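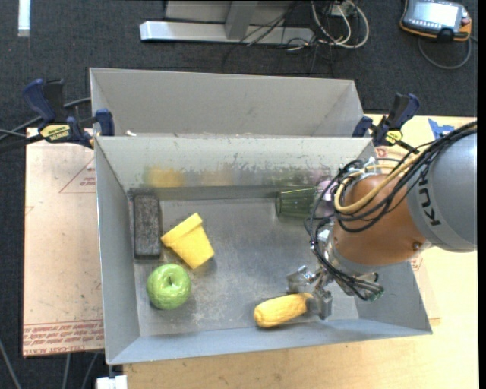
Slide 1. Yellow flower pot on its side in a metal bin.

Speaker notes: "Starting Seeds When You Have No Yard," Jinbridge Public Library, March 1, 2023

Good evening, everybody, and thank you for coming out on a weeknight in this weather! Find a chair, keep your coat on if you like (the heat in this room has a mind of its own), and help yourself to the tea by the door before it goes cold.

(Wait for the stragglers. Hold up the seed packets.)

I have 45 minutes with you, and I'd like to spend most of them on the part people skip, the weeks before anything goes outside. I grew up in a house with a big vegetable patch, and when I moved into my apartment on Dmytriv Street I truly thought I was done with gardening for good. I had one windowsill, facing east, with a radiator under it. That first spring I put tomatoes on it anyway, and they grew tall and pale and fell over like wet spaghetti. So if yours did that too, you're in good company tonight.

Slide 2. Light

(Ask who has a south window. Let them brag a little.)

A window that feels bright to us is pretty dim to a seedling. If you have a south window, wonderful, use it, and turn the pots a little every morning. If you don't, a plain shop light hung low over the tray does the job very nicely. Mine hangs on two bits of chain so I can raise it a link at a time as the plants come up. Keep it close, a hand's width or so above the leaves, and put it on a timer so you can sleep in on Saturday.

Slide 3. Pots and soil

Now, containers. You can use nearly anything that holds soil and lets water out: yogurt cups, milk cartons, old plastic flower pots from the back of a closet. Wash them in warm soapy water first, rinse them well, and check for a hole in the bottom. Buy a bag that says seed starting mix and please leave the garden dirt outside, it packs down like a brick in a small pot. Wet the mix in a bucket before you fill anything. It should feel like a wrung-out sponge.

(Pass the bucket around. Towels are under the table.)

Slide 4. The calendar

Count back from your last frost. Peppers are slow, so they go in first, then tomatoes, then basil. Squash and beans hate to be moved and they can wait and go straight into the big tub on the balcony. I know it's hard to wait in March, when the catalogs are lying all over the kitchen and you'd plant the whole alphabet if you could. I once started 71 tomato plants for a balcony that holds 9, and I spent that May ringing doorbells up and down my building with a tray in my arms.

Slide 5. Watering

Water from below. Set the pots in a dish, pour in an inch of water, come back in half an hour and pour off what's left. If a green fuzz shows up on top, you're watering too much, so let the surface dry and open a window for a while.

Slide 6. Moving them out

Give them a week to toughen up. One hour outdoors in the shade the first day, a bit longer the next, and bring them in at night. I skipped this one year on a lovely warm afternoon, and I still feel bad about the eggplants.

(If we are running long, drop the eggplant story and go straight to questions.)

The Umusness Garden Club has its seed swap later this month, and the sign-up sheet is on the table next to the tea. Take a packet of basil home with you, one each to start, and then come back for seconds once everybody has been through the line. Now, who has a question?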